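Kudley e Coelho alargam programa de recolha e reparação de brinquedos de madeira

Novo circuito arranca em novembro e passa a incluir bibliotecas e jardins de infância
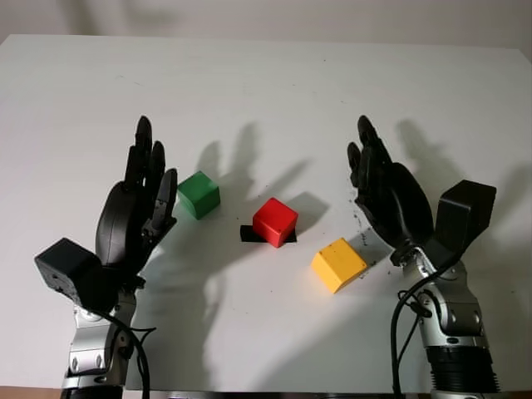

A Kudley, distribuidora de material pedagógico, e a oficina de marcenaria Coelho vão alargar em novembro o programa de recolha, reparação e redistribuição de brinquedos de madeira. A nova fase abrange 37 pontos de entrega, instalados em bibliotecas, ludotecas e jardins de infância, e tem capacidade para tratar até 3000 peças por trimestre.

São aceites blocos de construção, encaixes, puzzles de base rígida, carris e peças de contagem. Ficam excluídos os brinquedos com componentes eletrónicos, pilhas ou enchimento têxtil, bem como os artigos com pintura anterior à marcação CE. As peças devem ser entregues secas e sem autocolantes, de preferência agrupadas por conjunto.

Na oficina, cada lote passa por triagem visual, lixagem das arestas e verificação da aderência do revestimento. As peças com fissuras no sentido do veio são retiradas do circuito e encaminhadas para valorização. As restantes recebem, quando necessário, nova camada de tinta de base aquosa, aplicada em duas demãos com secagem intermédia. O fornecimento das tintas cabe à Sullari, que disponibiliza também as fichas técnicas de cada cor - documentação que acompanha o lote até à entidade recetora.

Os conjuntos incompletos são recompostos por dimensão e não por fabricante. A tolerância admitida entre peças do mesmo conjunto é de meio milímetro, valor que permite manter a estabilidade no empilhamento.

Na fase-piloto foram redistribuídos 145 conjuntos. A experiência levou à revisão das caixas de transporte, agora com divisórias amovíveis, e à adoção de uma etiqueta única por lote, com indicação da data de reparação e da referência da tinta.

As entidades interessadas em receber material podem inscrever-se através do formulário disponível na página da Kudley, na secção Clellcombe - designação interna do programa. A atribuição segue a ordem de inscrição. O transporte é gratuito para as entidades públicas; as restantes suportam o custo da expedição.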